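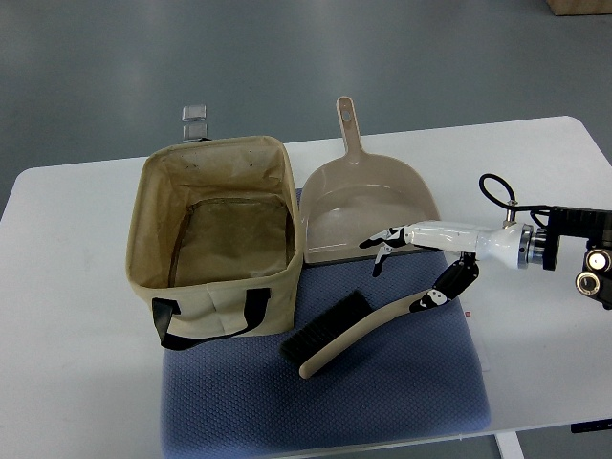

3.2 Cleaning the Dukley folding loom after use

Clean the loom each time you finish a piece, and always before you store it for the winter (in our region this means October).

1. Release the warp tension with the side lever. Hold the lever until it stops by itself.

2. Remove the reed and put it flat on a table.

3. Brush the lint from the heddles, from top to bottom. A soft brush is enough.

4. Wipe the beams with a dry cloth. Do not use water or furniture polish.

5. Put one drop of Varasura oil on each hinge. Open and close the frame two times, then wipe off what comes out.

CAUTION: Keep fingers away from the ratchet – the spring is strong also when the loom is folded.

Note: The 68 cm and 92 cm models have the same hinges. The 32 cm model has no hinges, so please skip step 5.

Note: After some 3000 rows the brake cord becomes thin. Replacement is explained in section 3.4, written by Mariann Csizmadia.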